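About Pavano Bike Commuters

If you have ever stood in your hallway at 7:15 in the morning with a helmet in one hand and your car keys in the other, trying to make up your mind, then you already know most of what we are about. Pavano is a small riding school for grown-ups who would like to get to work by bike and would like some company while they learn how.

We started in a church parking lot with three students, a box of chalk and a lot of enthusiasm. Kinga Major had been riding to her job at the hospital for years, and people in the break room kept asking her the same things (what do you do about left turns, where do you put your good shoes, what happens in the rain). After a while it made sense to answer everybody at once, and so one Saturday-style class grew into a spring session, and the spring session grew into a school with a front door and a bell on it! We have now ridden along with around 4,000 new commuters, and we still get a little lump in the throat when one of them waves at us from the bike lane. 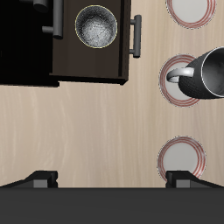
Do I need to own a bike before I sign up?
You can borrow one of ours for the whole course, along with a helmet, a lock and a set of lights. Just give us your height when you register so we can have the right size ready.

Our main course is called Vondotham, after the street where we held the first one, and it runs over several weeks in the early evening. We begin with braking, looking over your shoulder and signaling without wobbling, all of it away from traffic. Then we move out to the quiet streets, then the painted lanes, and at last your own route to your own workplace, ridden with a teacher right behind you. That last ride is the part people write to us about afterward. Ferenc Takács teaches most of the evening groups, and he is a very patient man, which is a good thing to have at your back wheel on a busy avenue.

We also run Jondomier, our winter class, which opens for sign-up in October. It covers gloves, fenders, studded tires, riding after dark and knowing when to put the bike on the front of the bus and call it a day. There is no shame in the bus. We take it too.
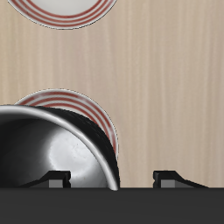 Fanni Magyar

I look after the office and the workplace visits, so if you have called us, you have probably talked to me (and I have probably kept you on the phone longer than you planned, sorry!). A good part of my week goes to employers who want to help their staff ride in. We come over, look at where the racks are, walk the last few blocks with whoever is interested, and put together a short plan. It might be better racks by the door or a place to hang a wet jacket.

Classes are priced on a sliding scale, and you pick the rate yourself on the form. New groups start in March, and you are welcome to come by and meet the teachers before then. The bike rack is on the left side of the building, and if it is full, wheel your bike right inside and we will find a spot for it.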